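Last updated: July
Basket packing, afternoon session. Notes by Gladys Taipe

Started at episode 2264 with the Cimisard rig, same task as this morning: groceries off the table, into the gray basket. Teodor drives both arms from the leader set. He claims he is getting faster. The log doesn't have an opinion yet.

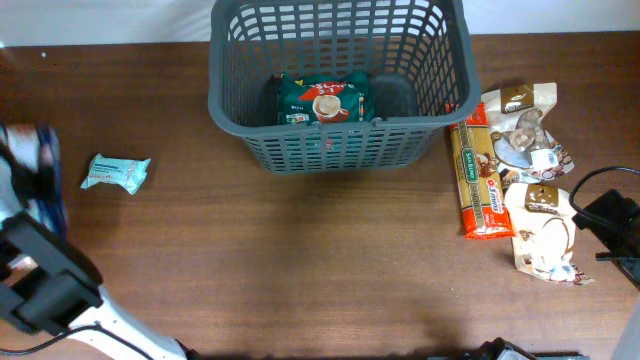
Snack bags are still the diva of the item list. Crinkly, slippery, no good side to grab. Hrefna wants every failed pinch kept and tagged "retry", so the retry pile is now 139 and growing nicely. Spaghetti gets moved last, by popular demand of the operator.

Things to fix before the next batch:

1. Wrist view fills up with coffee packet when the gripper goes in close. Check with Bjartur whether the exposure lock is on.
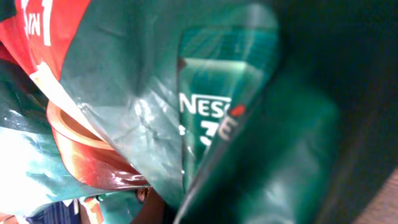
2. Item order. Script shuffles it, Teodor un-shuffles it. Talk to Teodor.

3. Episode 2266: tag left and right arm separately, as in the Nernport set.
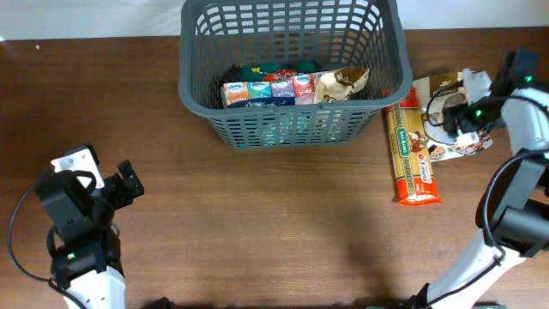
Trimmed dead time at the start of 11 episodes, mostly Teodor thinking. Upload to Eichhorn tonight if the disk cooperates.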